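Suture bench, Stetumgate – 7 Aug 2020

New pad out today, the Masri one. The surface takes a stitch better than the last batch but the edges drag. Black thread again, 80 cm lengths, cut in advance. Sugeng wants the spacing closer.

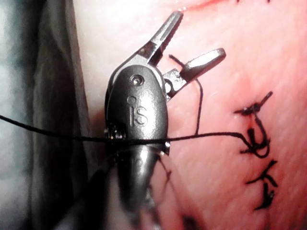
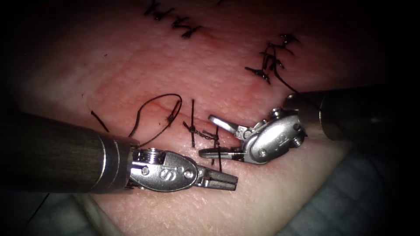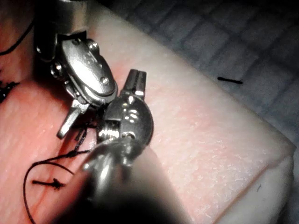

Suturing practice, skin-type material.

Pad no. 374 goes back in the drawer – don't bin it. Order 3 more for September.

Comments
Puspita Harahap: Which drawer?
Sugeng Rahman: Left one, under the thread.

Recent entries
Thread stock check
Knots on the Rokville pad

Stetumgate bench notes, ext. 3444 | Back to top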